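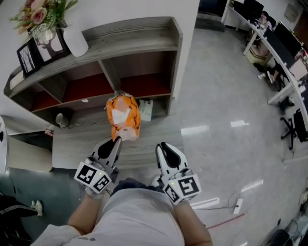 My project this term was the tracking software for our hand-held grippers, which in plain words means working out where each hand is and how far its fingers are open, many times a second, so that a planner can learn from it later. I called the program Holub and built it on top of Grideck, the logging tool our lab already had. Each gripper carries a white cube with square black markers on it, and Holub looks for those markers in the head camera's view, works out the pose of each cube and then shifts it to the fingertips. With two faces of a cube showing, as on both hands while I've got the orange package in the left one, the pose is nicely pinned down. With a single face it can flip, and I spent most of March chasing that flip!

My first fix was a plain smoothing filter. It looked lovely on the plots and was useless for grasping (the fingers closed a good bit after the hand had arrived, according to the log). So I threw it out and wrote a check that keeps both possible poses alive for a few frames and drops whichever one would need the wrist to jump. It's slower, but only slightly, and I understand it, which I can't say for the filter code I'd copied.

I tested it on 29 recordings, 1389 grasps in all, from shelf and floor pick-ups. The flips went away in all but 3 recordings. Two of those had a shiny floor with ceiling lights bouncing off it, and I suspect the marker finder was picking up odd corners down there, though I haven't proved it. The third is a mystery and I've left it in the test folder for whoever takes over.

Timing was the other headache. The two hands ran on separate clocks and drifted apart by almost 2 frames over a long session, so Holub now lines them up again whenever both cubes are in view. I'd like to swap that for a proper shared clock, but the Testell boards we ordered came too late for me to try.

Filed under: Student Projects > Robot Software
14 shares | 2 comments

Recent reports
Planning round clutter with the Hasau arm
Grideck: a beginner's setup diary
Why my gripper model kept dropping cups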